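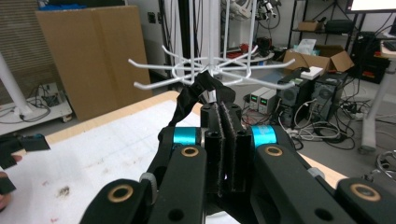

Won't the people doing the teaching just be teaching themselves out of a job, a reader from the Claltmont building wanted to know after our January issue. Fair question, and we had three more like it in the break room, so we're giving the Ponby project the long item this time.

Quick catch-up if you've been on leave. Ponby is our name for the hanging station we want to put in at Remmont, between the sorting tables and the finishing line. Right now every strap and soft piece that comes off sorting gets picked up by hand and put on a hook of a rack, and then the rack goes down the line. It's the job with the most reaching in the whole building. Everyone rotates through it and everyone's shoulders know when they've had their turn. Ponby is meant to take the bulk of that, starting with plain straps, and leave the odd stuff to us.

What's so fun about the way we're going at it is that our own people are the ones showing it how! You hold a gripper in your hand, two padded fingers on a set of linkages, you pick the strap up with it and you take it to the rack, same as you would with your bare fingers only slower. The gripper carries its own camera and records what you did. Then you do it again. Khasawneh, the outfit building the station for us, collects the recordings and uses them to train the arm. There's no programming on our side at all. If you can hang a strap, you can teach.

Nine of us have done sessions so far, from both shifts. A session runs 40 minutes and then you're off for the rest of the hour, and please do take the break, because squeezing a gripper over and over is its own kind of tired. The best single session had 126 good hangs in it. (We're told speed isn't the point, and we believe it, but the number did go up on the whiteboard.)

Some things we've picked up as we go. Fabric is hard! A box is a box every time you reach for it. A strap lands in a different heap every time you drop it, folded over or twisted back on itself, and where you pinch it decides whether it goes on the hook nicely or slides right off the other side. The people with the most years at the rack turned out to have very firm habits about this that they'd never put into words. One pinches close to the fold and lets the rest trail. Another likes to give it a half turn first. We spent a whole lunch arguing about it, and Khasawneh asked us to keep both ways in, so the arm sees more than one road to the same hook.

They also asked us to leave the mistakes in the pile until they'd been looked at. A drop followed by a good recovery can be worth keeping. After years of being told to set aside anything that went wrong, it takes some getting used to.
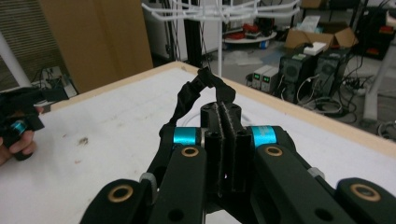
Doing it with two grippers is a different animal, and several of us like it better. One hand can hold a strap steady while the other gets a better bite, and once you quit thinking about your fingers it starts to feel pretty natural. It took most people a session or two. If you've tried it once and hated it, give it one more go before you decide.

Now, back to the question at the top. Here's where things stand on jobs, as clearly as we can put it. There are six positions on sorting and hanging per shift today. When Ponby goes in there will still be six. The hanging turn becomes a station turn: you load straps, you keep an eye on the racks, you clear it when it jams, and you hang by hand whatever it can't manage, which to begin with will be plenty. Time freed up goes to finishing, where we've been short since last summer and where a lot of you have asked to train anyway. Management has put that in writing for the first year. After the first year it has to be talked over again, and we're not going to pretend we know how that talk goes. We'd like everyone to come to it with opinions.

The teaching hours are paid at the trainer rate, same as when you show a new hire the line. That took some pushing and we're really glad it came through. It's skilled work. Somebody who's hung straps for years has something to hand over, and it should show up on the check.

A few worries came up that we don't have full answers for yet. How loud will the station be? Khasawneh says quieter than the steam table, but we want to hear it for ourselves. Who gets to stop it? Anybody standing there, and that one is settled. Do the recordings get used to score people? No names are attached to them once they leave the building, and supervisors don't get session numbers by person. If you want your own count you can ask for it, and if you want your recordings pulled you can ask for that too — there's a form by the time clock.

There's also the question of racks. The ones used for teaching have curved prongs, and the older racks on the Claltmont side have straight pegs with a lip. We've asked for some sessions on those as well, so the folks over there don't end up with a station that only knows our hooks. No answer yet. If you work at Claltmont and want a hand in that, let us know and we'll pass your name along.

Sign-up for the next round of sessions is on the usual sheet. Mornings fill up first. The 2 p.m. slot is nearly always open and it's a nice one — the room's calm and there's generally coffee left. No experience needed with computers or robots, just bring short sleeves or roll them up, as long cuffs catch in the linkages. Gloves off too, you'll want to feel the squeeze.

Next issue we hope to have news on the first trial at Remmont, and the results of the locker survey.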